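COMMUNIQUÉ DE PRESSE
Zernach, le 30 août 2002

Ranger les gobelets ne suffit pas : l'atelier Bulavow publie les résultats de son essai sur les tables de pause

L'atelier Bulavow, qui conseille les petites entreprises sur l'aménagement de leurs locaux communs, rend publics les résultats de l'essai mené depuis juin dans les salles de pause de Zernach. Ils sont moins flatteurs que ne l'espéraient les partisans du « coin café qui se range tout seul ». L'atelier a choisi de les diffuser tels quels.

Le principe était simple. Pendant 90 jours, chaque salle participante a reçu des gobelets en plastique réutilisables de plusieurs couleurs, à raison d'une couleur par équipe, et une consigne affichée près de l'évier : les gobelets se posent contre le mur, les canettes vides partent au bac, le milieu de la table reste libre. Le fournisseur de mobilier Van Rooij promettait dans son catalogue qu'une table claire et dégagée « appelle l'ordre ». L'atelier Bulavow a voulu vérifier.

« On nous vend la table blanche comme un remède. Une table blanche montre les taches, c'est tout ce que je peux en dire pour l'instant », déclare Azra Todorova, responsable de l'essai. « Les gens qui rangeaient avant rangent toujours. Les autres ont appris à pousser leurs affaires de côté. »

La consigne sur les gobelets a été assez bien suivie. Dans la plupart des salles, ils sont revenus contre le mur en fin de journée, et les échanges de gobelets entre équipes, motif de plainte fréquent au printemps, ont presque disparu des cahiers de remarques. L'atelier se garde d'en attribuer le mérite à la couleur : les mêmes cahiers signalent que plusieurs équipes avaient simplement pris l'habitude d'écrire leur nom sous le fond.

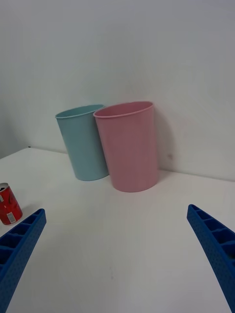 Les canettes sont le point faible de l'essai, et l'atelier ne voit pas de raison de le cacher. Le bac de tri fourni par Danden, placé à 4 mètres de la table dans les salles les plus petites, a été jugé trop éloigné par une partie du personnel, ce qui laisse songeur. Un gobelet bleu clair et un gobelet rose peuvent se tenir bien droits près du mur, comme le demande l'affiche, et une canette rouge rester couchée sur la même table, un peu à l'écart. La consigne est alors respectée à moitié, et c'est cette moitié que les fiches de suivi comptaient comme un succès jusqu'à la mi-juin. Elles ont été corrigées depuis.

L'entretien de la surface a donné lieu à d'autres désaccords. Le revêtement mat devait, selon Van Rooij, se contenter d'un passage d'éponge par jour. Les agents de nettoyage consultés parlent plutôt de petites traces grises qui reviennent, surtout là où l'on s'accoude. Aucun produit particulier n'a été recommandé par le fabricant malgré deux demandes écrites.

Segundo Quispe, chargé des achats à Zernach, avait réservé un budget de 500 euros pour équiper de la même manière les salles restantes. La dépense est suspendue. « Je n'ai rien contre des gobelets de couleur, ils coûtent peu et on les retrouve. Pour le reste, j'attends qu'on me montre une salle mieux tenue qu'avant, un lundi matin, sans que personne ait été prévenu de la visite », indique-t-il.

L'atelier Bulavow retient malgré tout quelques dispositions qu'il propose de conserver : les gobelets attribués par équipe, l'affiche ramenée à une seule phrase et le bac à canettes rapproché de la table - quitte à déplacer la plante verte, à laquelle certains tiennent beaucoup. Il renonce en revanche au tableau de points entre équipes, abandonné dès la deuxième semaine dans presque toutes les salles et contesté dans les autres.

Une seconde phase est prévue dans 5 salles volontaires. Elle portera uniquement sur l'emplacement du bac, sans changement de mobilier. Les relevés seront faits par des personnes extérieures aux équipes, la première phase ayant montré que l'on note volontiers sa propre table avec indulgence.

Le compte rendu de l'essai, cahiers de remarques compris, peut être consulté sur demande dans les locaux de l'atelier, aux heures d'ouverture. Les entreprises qui souhaitent proposer une salle pour la seconde phase sont priées de se faire connaître par courrier en précisant la surface de la pièce et le nombre habituel d'utilisateurs.

Contact presse : Azra Todorova, atelier Bulavow, Zernach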